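Servicio de bebidas – tema 2: dispensadores de mesa

¡Por fin llegamos a mi parte favorita del bufé! Fijaos en la línea: cada dispensador con su bandeja de acero y su rejilla, y el vaso a mano. 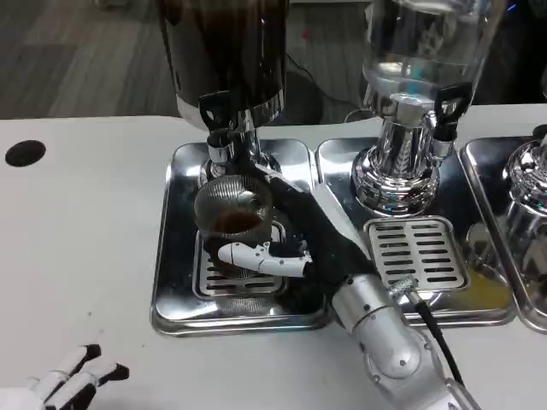
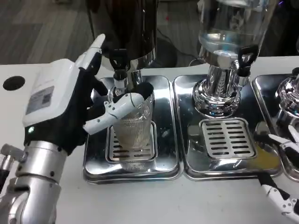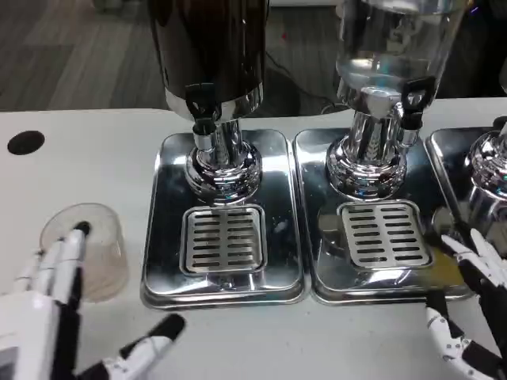 Grifos de palanca negra sobre base cromada, en las tres fotos.

Sadao Chiba insiste en que la rejilla se lava al cerrar cada turno, y que en Acuña lo aprendieron tarde. Yo añado – con gusto – otra norma: bebida oscura y clara, nunca en el mismo depósito.

Para julio: leer la ficha 8.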